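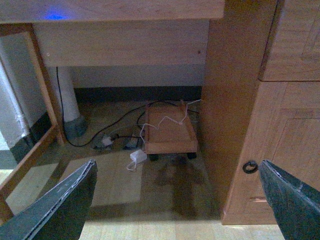 The desk in the chapter office, seen from low down

Chapter office hours and the new alumni dues - what do you think?
Clernulero Brotherhood and Alumni Board > Housing and Chapter Life

sabina_s
I am Sabina Sheikh, secretary of the Bristmont alumni chapter since February. I write here because our meeting ended without a decision and I want to hear from the members who live too far away to come.

The question is simple to say and difficult to solve. Our alumni chapter pays for the small office on the ground floor of the chapter house. The undergraduates use it for their files, for recruitment, and for the study hours in the evening. Until now the cost came from the reunion surplus. This year the reunion left us with 168 dollars, and the office costs us 1525 dollars for the year, with the internet and the insurance part included.

The proposal on the table is annual dues of 50 dollars for each alumni member who graduated more than two years ago. The new graduates would pay nothing. I would like to know if you support this, and if you don't, what you would do instead. Please write your graduation decade if you don't mind, it helps me to understand who is answering.

marlow_elm
Nineties. I support it. Fifty dollars is a dinner. When I was an undergraduate we had no office and the chapter records were in the trunk of somebody's car. We lost two years of minutes that way and had to write to the national office for copies.

tobiasgrade
2000s, and I am against. I have no problem with the money. My problem is that dues make two classes of alumni. What happens to a brother who doesn't pay? Does he still vote for the alumni officers? Does he still get the newsletter? The proposal I received by email says nothing on this.

sabina_s
tobiasgrade, you are right that the text is silent on it. I can tell you what was said in the room: the newsletter stays free for everybody. The vote was the point where we stopped agreeing.

kettle.run
It should be dues for vote, same as every alumni chapter I know. The undergraduates pay dues and lose their vote when they don't pay. Why would we be softer with people who have salaries?

tobiasgrade
Because the undergraduates live in the house and receive something every day. I live 1633 miles away. I receive a newsletter and a Christmas card. I would pay from friendship, yes, but if you tell me "pay or be silent" I will probably be silent.

kettle.run
Then you will be silent and the office will still be paid by the others. I don't see the tragedy.

cpatwary
Please, both of you. Chaminda Patwary here, I was alumni president before the current one, so part of this mess is mine. I want to add some history, since the younger members may not know it.

The office was never meant to be an undergraduate office. We took it so that the alumni chapter would have an address and a place for the archive. The agreement with the house corporation is in the Gunawardena binder (named after the brother who wrote the first one). It says the undergraduates may use the room "when convenient". Over the years it became their room, and I was happy with that, because an empty room helps no one. But if they use it every evening, I think it's fair that the chapter carries a part of the cost. Perhaps one third.

marlow_elm
Chaminda, would they have the money? Their budget was very tight the last time I looked.

cpatwary
I don't know the present numbers. In my time they could have done it if they made the spring formal a little cheaper. I know this is not a popular sentence.

j_undergrad_vp
Hello everyone, I'm the vice president of the undergraduate chapter. I hope it's okay that I write here, Sabina sent me the link.

The formal is already cheap. We moved it from the hotel to the Drivinlow boat club and we do our own decorations. If we pay one third of the office it would have to come out of the recruitment budget or the academic fund, and I don't want to touch the academic fund. We do use the office a lot, I'm not going to pretend we don't. The study hours are from 7 to 10 in the evening and on most evenings the room is full. We could maybe pay for the internet part. I have to ask our executive board before I promise it.

Also, the archive boxes take a whole wall. If the alumni want us to pay rent for the room, could the boxes go somewhere else?

cpatwary
This is a fair answer and I thank you for it. About the boxes I must be careful. The house has a basement but it's damp, and I won't agree to put the charter and the old composites down there.

oldharbor_77
Seventies. Scan everything and give the boxes to the university library. They have a student life collection and they take fraternity records. I called them a few years ago and the lady was very friendly. They wanted a list of the contents first, and then our president changed and it was forgotten.

sabina_s
I didn't know about this call! Do you remember who you spoke with, or have any letter from them?

oldharbor_77
There was an email. I will look for it. My old account is with a provider that closed, so I can't promise.

kettle.run
We are leaving the subject. The library won't pay the office.

oldharbor_77
No, but if the archive goes, half of the reason for the office goes also. Then the chapter can use a room upstairs for studying and the alumni chapter can use a post office box. Has anyone asked what a post office box costs?

marlow_elm
I wouldn't like to lose the office. When I visit Bristmont it's the only door I can knock on where I feel I'm not disturbing somebody's bedroom. The advisor meets there with the students too, and some of those talks need a door that closes.

j_undergrad_vp
Agree with this. Our advisor uses it before chapter meetings, and we had two members this year who needed to talk privately with him. Upstairs there is no room where you can really do that.

tobiasgrade
I can move my position a little. If the dues are written as "suggested annual gift, 50 dollars", with no connection to the vote, I will pay it this week and also for next year. I think you would be surprised how many from my class would do the same.

kettle.run
And I think you would be surprised how many would not. We did "suggested" for the roof. I was the one making the phone calls. After the first month it was always the same few names, and I don't want to make these calls again.

tobiasgrade
That I didn't know. I was abroad in the roof year and nobody called me. I still don't like the vote rule, but I understand better why you are angry.

kettle.run
I'm not angry, only tired of the telephone. But all right. What if we try the suggested gift for one year, and write in the same motion that the dues become obligatory if it doesn't cover the office? Then everyone knows it before.

marlow_elm
I could vote for that.

cpatwary
I could too, if the internet part from the undergraduates is included, as a sign that both sides carry something. And I would ask for one evening in the month when the alumni have the room.

j_undergrad_vp
One evening is no problem from our side, just please not during finals.

tobiasgrade
The second half of kettle's motion still has the vote question in it. If the dues become obligatory, we are back where we started. I would want it written that the vote rule is decided separately.

sabina_s
Thank you all, this is more useful than our two hours in the meeting. I will write a new text with four points: the suggested gift for one year, what happens if it's not enough, the internet share, and the alumni evening. The vote rule I will put as a separate question - I can't see a wording that makes both tobiasgrade and kettle.run happy, so the members will have to choose. I will send the draft to the mailing list first and then put it here.

oldharbor_77, please send me the email if you find it, also if it's only a part of it.

oldharbor_77
Found a printed copy. It has the name of the department but the bottom with her telephone number is missing. I will scan it tonight after supper.

jpr_lambert
Eighties, reading only now. Is the draft out already? My address on the mailing list is the old one and I get nothing since the summer.

sabina_s
Not yet. Send me a private message with the new address and I will change it before I send.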